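4. Record-keeping and the cost of small disposals

Most rules that treat digital tokens as property count each payment made with them as a disposal. A person who buys lunch with tokens has, for tax purposes, sold an asset and must work out a gain or a loss. Section 3 dealt with the rate of tax. In this section we look at the work needed to arrive at a taxable figure, which falls mainly on people who make many small payments.

We used transaction records from 700 accounts held with Kevura, a payment service that lets users spend tokens at shops and online sellers. The records cover the 31 days of March. Names and addresses were removed before we received the files. For each account we computed the gain or loss on every payment under two methods: first in, first out, and average cost. Prices were taken from the Betancur daily series, and a missing price was filled with the one from the day before.

Payments for household goods made up the largest group by number (Figure 2). They were also the group in which the choice of method mattered least. The tokens spent had usually been bought only a few days earlier, so the purchase price and the price at the time of spending were close.

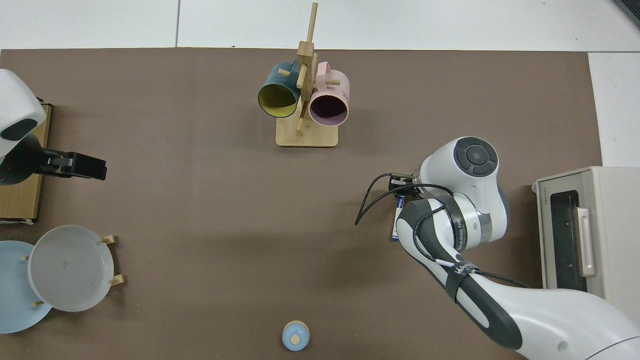
Figure 2. Household goods: two mugs on a wooden mug stand.

The picture was different for accounts that had been topped up at long intervals. In these accounts the two methods often gave results of opposite sign for the same payment. A user could report a gain under one method and a loss under the other, with no change in what was bought or when.

We also tested an exemption for payments with a gain below 5 dollars. Under this rule most household purchases would drop out of the return altogether, while the tax due would hardly change. The exemption does little for users who move tokens between services — Tunitix wallets, for instance, do not pass on the original purchase date — and whose cost basis must be rebuilt by hand. We excluded such transfers from the test and return to them in Section 5.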